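Zillar data collection -- support log
Site: Womulbridge, two-arm cell
Task: staple strips and stapler
Status: open
Opened: Wed 5 October

Problem as reported

Upload to Clindeo stops part way through the batch. The batch should hold 500 examples of the staple task. The uploader takes the first 115 and then gives "stream length mismatch" on the next one. It does not skip the bad example and carry on, so everything after it is stuck on the local disk. Restarting the uploader gives the same error at the same place.

The older batches from June (2,689 examples, single arm only) went up with no trouble on the same machine and the same network.

What has been tried

1. Restarted the uploader. No change.

2. Restarted the recording machine. No change.

3. Copied example 116 off the disk and opened it by hand. All three camera streams play through to the end. The joint readings for both arms are there and the task label is correct. The stream from one wrist camera is shorter than the other two by 10 images.

4. Checked free space on the local disk. Plenty.

5. Swapped the two wrist camera cables at the hub end and recorded a short test. The short stream moved to the other camera name. So it follows the camera and its cable, and the hub port is fine.

6. Fitted a new cable to that camera. The test recording came out with all streams the same length. Did it again with the arm held out at full stretch and the streams still matched.

7. Went back through the stuck examples with the length checker. A good many have the same fault, all on the same wrist camera. The gaps are never at the start. They come in the middle of the run, mostly where the arm is turning over, which fits with a cable being pulled.

8. Tried the "pad short streams" setting on a copy of the batch. The upload then goes through, but the padded images are repeats of the last one, so from the gap onwards the wrist view no longer lines up with the joint readings. Not happy to train on that. Setting turned off again and the padded copy deleted from Clindeo.

Other notes

The Cavalcanti labelling tool was updated the week before this started. Looked at the change list and it only touches the text labels, so probably not connected, but putting it down here in case.

Clocks on the recording machine and the arm controller agree. Checked this twice.

The floor of the cell has dark specks on it and wants a wipe before the next long session. Earlier batches were recorded on a cleaner floor -- if anyone compares the two sets, bear that in mind. It has no bearing on the upload.

Set-up for the task is a yellow tray with the staple strips in it and the small stapler out on the floor of the cell. Tray position is meant to change between examples. Strips can lie flat or stand up, either is allowed, and a loose staple in the tray does not make an example invalid.

Views from the cell, wrist and fixed cameras:
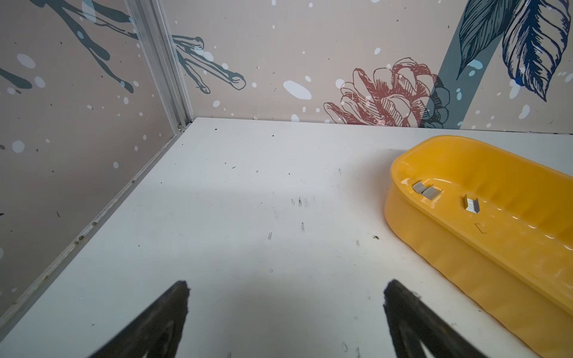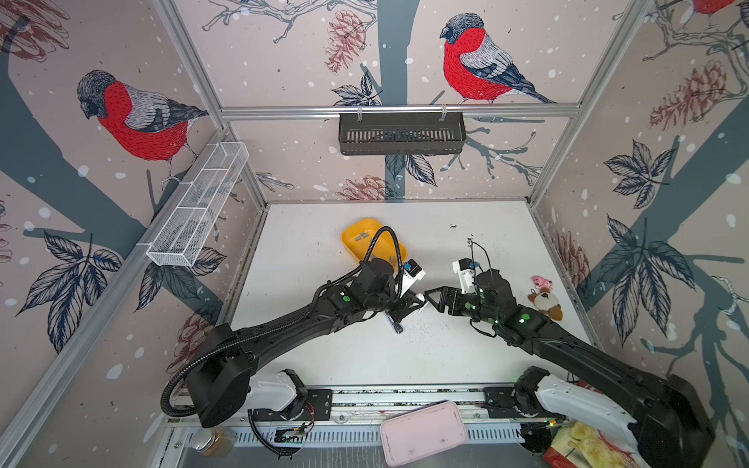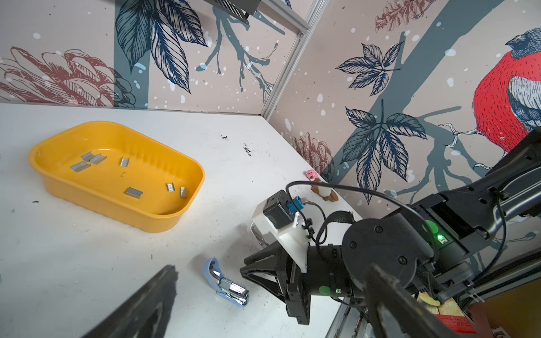 Reply from Clindeo support: Thanks for the detail, step 5 saved us asking. The stop at the first bad example is how the uploader is meant to behave by default. Start it with "hold bad, send rest" switched on and it will put the mismatched examples in a separate folder and send the others. Please don't throw the held ones away yet. If the image times were saved with each stream, we can match the wrist images to the joint readings by time and mark the gap, which lets you keep the part before it. Could you send example 116 and one of the good ones from the same session?

Site: Both sent. Image times are saved for all three cameras. Upload restarted with the setting you gave and it has gone past 115. New cable is staying on and the old one has been binned. Leaving this open until the held folder has been looked at.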